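The Slow Shelf

Cường Trịnh writes his novels before 7 a.m., longhand, then types them up at night. Clovel, out in June, is his third. It runs 997 pages in the draft. His editor at Domik asked for cuts — he took out 26.
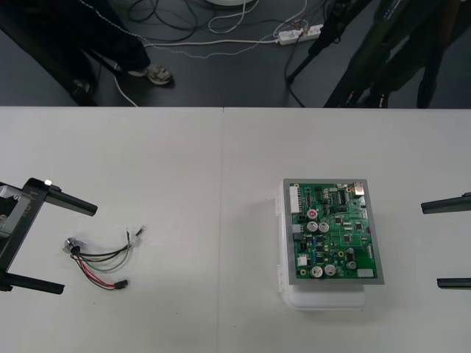
The book follows Tiêu, a salvage pilot who inherits a dead moon and its library. Big premise, small chapters. Trịnh likes objects, and he'll stay with one longer than most writers dare. A wire harness lying on a white table gets a full page in chapter two, and its the best page in the book.

Fans of his debut, Katar, may miss the battles. There's one here. It's over fast. 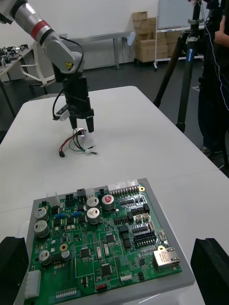
Where to start

Not with Clovel, probably. Katar is shorter, funnier, meaner. Read the first 100 pages and you'll know. The middle book is out of print, tho Domik promises a paperback.

Trịnh is already at work on a fourth. No title yet. A ghost story, he says, set entirely in a kitchen. Then he changes teh subject.
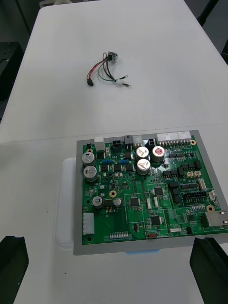
Green circuit board on its gray metal plate, with a small wire harness.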